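Why Does a Wire Hanger Have a Twisted Neck?

Reading time: 3 minutes

Print this page | E-mail this page

Open a closet and you will probably find a hanger made from wire. It weighs very little, but it can hold up a winter coat. How does a thin piece of metal do that?

One long piece

Most wire hangers start as a single piece of steel wire. Steel is a metal made mostly of iron. It comes to the factory wound up in a big coil, like thread on a spool. A machine pulls the wire off the coil and runs it between small rollers to make it straight. Then it cuts off a piece.

Next, the machine bends the piece into a shape with two sloping shoulders and a long bar across the bottom. The two ends of the wire meet at the top. The machine twists them around each other. One end is left longer than the other, and that end is curved over to make the hook.

At the Mudero hanger factory in the town of Ceveseck, one bending machine makes 600 hangers in 15 minutes. People check the hooks before the hangers go on to be coated.

What the twist does

The twisted part is called the neck. When you hang up a coat, the weight pulls down on both shoulders, and the two ends of the wire try to slide apart. The twist keeps them together. Each strand presses against the other, and the harder you pull, the harder they press.
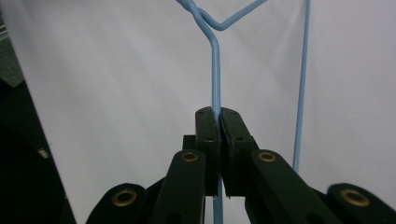
Rope works in a similar way. A single thread is easy to snap. Many threads twisted together grip one another and share the load.

Why some hangers are colored

Bare steel can rust. Rust forms when iron meets water and oxygen from the air. It leaves orange marks, and nobody wants those on a clean shirt. Damp clothes are the worst for this.

To keep water out, many hangers are covered with a thin skin of plastic. The plastic can be blue, pink, white or any other color. It also feels less slippery than bare metal, so a blouse is less likely to fall off. If the plastic gets scratched down to the steel, rust can start in that spot.

Why the wire bends

Push gently on the bottom bar of a wire hanger and let go. It springs back. Push much harder and it stays bent. Steel can do both. A small push only stretches it for a moment. A big push moves the metal past the point where it can return to its old shape.

Try it yourself

You need 2 wire hangers, a doorknob and some clothespins.

Hang one hanger on the doorknob. Clip a clothespin to one end of the bottom bar. The hanger tips to that side. Now clip another clothespin to the opposite end. The hanger levels out again. Do the same with the second hanger, but clip both pins near the middle. What changes?

Do not untwist the neck. The cut ends of the wire are sharp.

Words to know

Coil: something wound in rings.
Neck: the twisted part of a hanger, below the hook.
Strand: one of the pieces that make up a twist or a rope.

Last updated: April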